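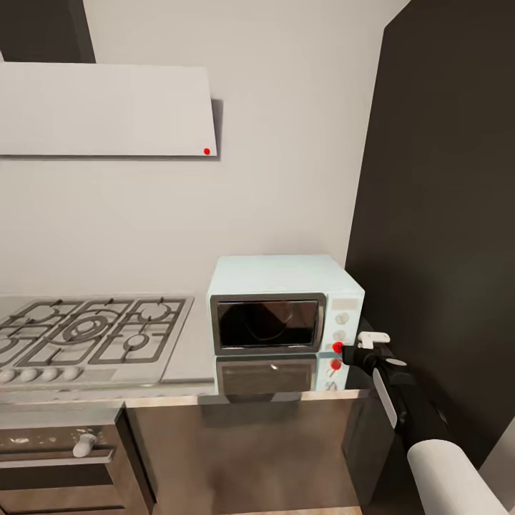

The simulated kitchen used by Flavik, with the arm near the controls of the upper unit.

Flavik has started to collect practice examples for Irkance, its learning system for kitchen robots. All the work is done in simulation. An operator guides the arm through one short task, such as opening a microwave, and the program saves every movement.

The company has 297 examples ready and wants to reach 700 by August. Each one lasts 20 seconds at most.

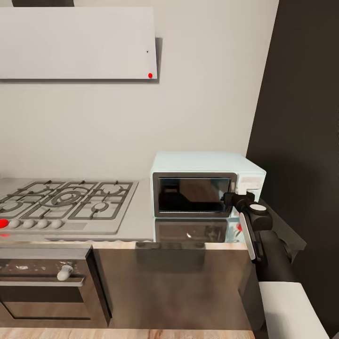 Failed attempts are also saved, but they go to a separate folder — the team has not decided yet if the system should learn from them. Two operators share the work, and each has their own habits with the arm. Flavik considers this useful for the training.

The kitchen model was supplied by Ziltus. A second room, built by Siriwan, will be added when the first set is complete.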